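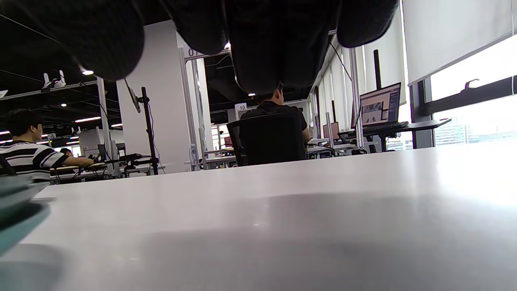 Figure 6. View from the hand-held gripper at the height of the tabletop, gloved fingers at the top.

6. Recording hand-held demonstrations

This section takes you from a bare tool to your first usable set of demonstrations. It's the best part of the whole Gulix method, because from here on you teach by doing: pick the tool up, carry out the task, and the movement you made becomes something the arm can learn from. You don't need to be a programmer, and most people are recording well within their first afternoon.

Before you start, finish the lens calibration in section 5. If you have changed the lens or knocked the mount, do it again.

6.1 Preparing the table

1. Put out only the objects named on your task card. Stray mugs and tape rolls will be learned along with everything else.
2. Check the table for glare. A pale top beside a window can wash out to plain white, and the tracker then has nothing to hold on to. Lower the blind or turn the table until you can see texture in the preview.
3. Leave the rest of the room as it is. People at their desks, screens and shelving are all welcome in the background. Fixed things such as posts, pillars and signs are a real gift to the tracker.

Note: Blinds should stay put for the length of a session. If you have to move one, end the session and map the room again.

6.2 Mapping the room

1. Start Tokine and choose New session.
2. Hold the tool at chest height and press Map.
3. Walk slowly round the table once, keeping the lens pointed across it.
4. Bring the tool down close to the surface on each side, then lift it away again.
5. Press Map a second time. Tokine shows the number of fixed points it found. You want at least 560. Our best room so far gave 797, and tracking there was a joy to watch!

Caution: Don't spin on the spot. Fast turns blur the picture and can split the map in two.

6.3 Recording a demonstration

1. Put on the glove and take hold of the tool with your thumb clear of the trigger.
2. Hold still until the light goes steady.
3. Carry out the task at an easy pace, a little slower than you would by hand.
4. Set the object down, open the gripper fully and draw back a hand's width.
5. Hold still again and press Stop.
6. Move the objects to new places and repeat.

Fingers at the top of the picture do no harm as long as they stay out of the lower half, where the grasp takes place. If they creep down, shift your grip back along the handle. Keith Goodwin tried masking them out altogether and the trained policy did no better, so we dropped the mask.

Note: Keep your clumsy attempts. A fumbled pick followed by a calm second try teaches the policy how to recover, and we were delighted by how much this helped. Delete a recording only if tracking was lost.

6.4 How many do you need?

For the Koskela table-clearing task we kept 710 demonstrations. Simpler tasks need far fewer. Train early, watch where the arm goes wrong, then record more of exactly that.

6.5 If tracking drops out

Light flashes near the table: the lens is too close to a blank surface. Tilt it up so that some of the room comes into view.

Light flashes everywhere: the map is out of date. Go back to 6.2.

Path jumps sideways on playback: check the mount screws, then recalibrate.

To copy your session to the Taltberg training machine, go to section 7.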